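Stemley 86 Work Glove

Cut-resistant knit glove with nitrile palm, by Kikerard

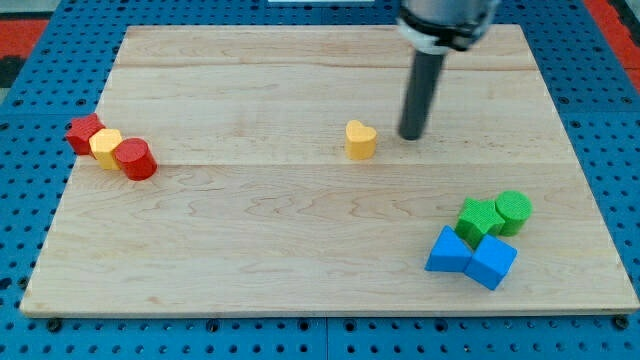 I wore the Stemley 86 for a whole February before I agreed to stock it, and I'm still on my second pair! It's a thin knit glove with a nitrile coating over the palm and fingertips, and the back is left bare so your hands can breathe (mine get sweaty fast). I can pick up a small screw without taking it off, and the grip is good on smooth timber too, say a pale maple-grained board with seams running across it, where my old leather pair used to slide all over the place.

The cuff is long enough to tuck under a jacket sleeve and it stays put. Sizes go from 6 up to 11, and they run a little snug, so if you're between two sizes go for the bigger one. I take a 9 in most brands and a 9 fits me here, just about.

Wash them at 86 degrees Fahrenheit, inside out, no softener, and hang them up to dry. I get some 20 washes out of a pair before the fingertips start to go. Please don't use them for welding or solvents, they aren't made for that. The Uzor gauntlet is what you want there.

Sold by the pair or in a box of 20 pairs. Orders in before noon go out the same day, except on Monday.

Goes well with: Zadix sleeve guard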